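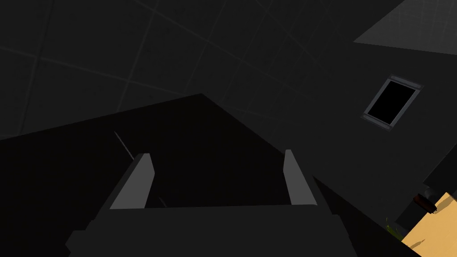
Araya / Greifen in Wohnszenen - Ticket: Handgelenk kippt nach Reset zur Decke
Gemeldet von: Merike Navickas
Komponente: Sukalik (Simulation), Hidirness (Bahnplaner)
Priorität: hoch
Status: gelöst, Nachtest läuft

Fehlerbild
Nach einem Szenen-Reset fährt der Arm in manchen Episoden nicht in die Startpose über dem Tisch, sondern dreht das Handgelenk nach oben und bleibt so stehen. Keine Fehlermeldung, kein Abbruch, der Planer meldet brav "Ziel erreicht". Im Nachtlauf von Donnerstag waren es 15 von 400 Episoden. Ich jage den Fehler seit Februar und habe ihn jetzt endlich so oft in einem einzigen Lauf, dass man damit arbeiten kann. Großartig!

Umgebung
Dachzimmer-Szene, Standardgreifer mit zwei Fingern, Greiferkamera an. Physik mit fester Schrittweite, jede Episode 2.000 Schritte. Szene und Startwerte liegen im Ticketordner, der Fehler lässt sich damit auf zwei verschiedenen Rechnern nachstellen.

Verlauf

09:10 - Erster Verdacht: Kollisionsgeometrie. Arm ohne Möbel laufen lassen, nur Boden und Wände. Fehler kommt trotzdem, und zwar in denselben Episoden. Damit sind Tisch und Kleinkram raus.

09:55 - Kamera geprüft. Es hätte ja sein können, dass bloß die Kamera falsch am Greifer hängt und der Arm brav nach unten zeigt. Tut er nicht, die Gelenkwerte im Protokoll passen zum Kamerabild. Gelenk fünf steht bei 145 Grad, genau am Softwareanschlag.

10:40 - Gegenprobe mit einer sauberen Episode, Aufgabe "Kugel an der Marmorplatte". Die habe ich mir Schritt für Schritt angesehen, weil ich wissen wollte, mit welchen Werten ein guter Anlauf beginnt.

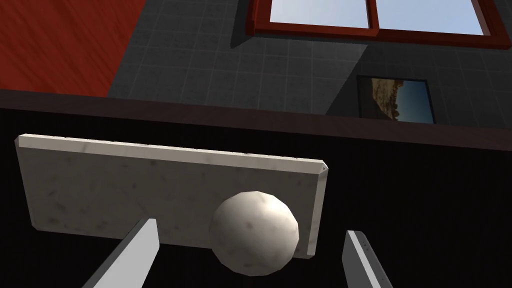

Die Gelenkwerte laufen in dieser Episode ruhig durch, Gelenk fünf kommt nie in die Nähe des Anschlags. Und jetzt das Schöne: Startet man direkt danach die nächste Szene, kippt das Handgelenk. Startet man Sukalik vorher neu, kippt nichts! Zehnmal probiert, zehnmal dasselbe. Es bleibt also etwas aus der alten Episode hängen.

11:30 - Hidirness im Einzelschritt. Der Planer nimmt als Startschätzung für die inverse Kinematik die letzte bekannte Gelenkstellung. Beim Reset setzt Sukalik den Arm zwar zurück, der Zwischenspeicher im Planer behält aber den alten Wert. Liegt der ungünstig, rutscht der Löser in den falschen Ast und läuft bis zum Anschlag. Die Zielprüfung vergleicht nur die Position und ignoriert die Orientierung, daher das fröhliche "Ziel erreicht". 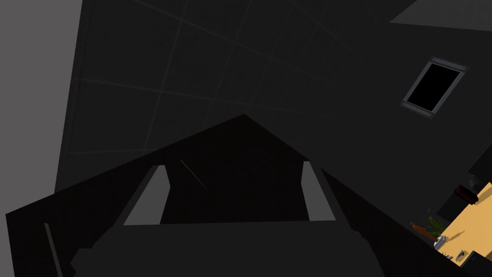

Greiferkamera im Fehlerfall: Finger leer, Decke und Dachfenster im Blick, der Tisch nur noch am Rand.

12:20 - Beide Stellen geändert:
Zwischenspeicher wird beim Reset geleert, Startschätzung kommt jetzt aus der Szenendatei.
Zielprüfung schließt die Orientierung ein, bei Abweichung bricht die Episode mit Meldung ab.

14:05 - Die 15 betroffenen Episoden wiederholt, gleiche Startwerte, gleiche Reihenfolge. Alle sauber in der Startpose. Ich habe am Schreibtisch die Arme hochgerissen - diesmal durfte etwas nach oben zeigen.

Offen
Der volle Lauf mit 400 Episoden ist angestoßen. Bitte bis dahin keine Greifdaten aus den alten Nachtläufen für das Training nehmen, die gekippten Episoden sind dort als erfolgreich gestartet markiert. Ein kleines Skript zum Aussortieren liegt im Ticketordner, es filtert nach Gelenk fünf am Anschlag.

Für die Kollegen bei Girkdale, die den Planer am echten Arm betreiben: Version mit der neuen Zielprüfung bitte vor dem nächsten Einsatz einspielen und den ersten Reset mit reduzierter Geschwindigkeit und Hand am Not-Halt fahren. Ein Handgelenk, das unerwartet durchschwenkt, möchte ich nur in der Simulation erleben. Wer beim Einspielen hängen bleibt, schreibt mir hier ins Ticket, ich schaue gern mit drauf!

Merike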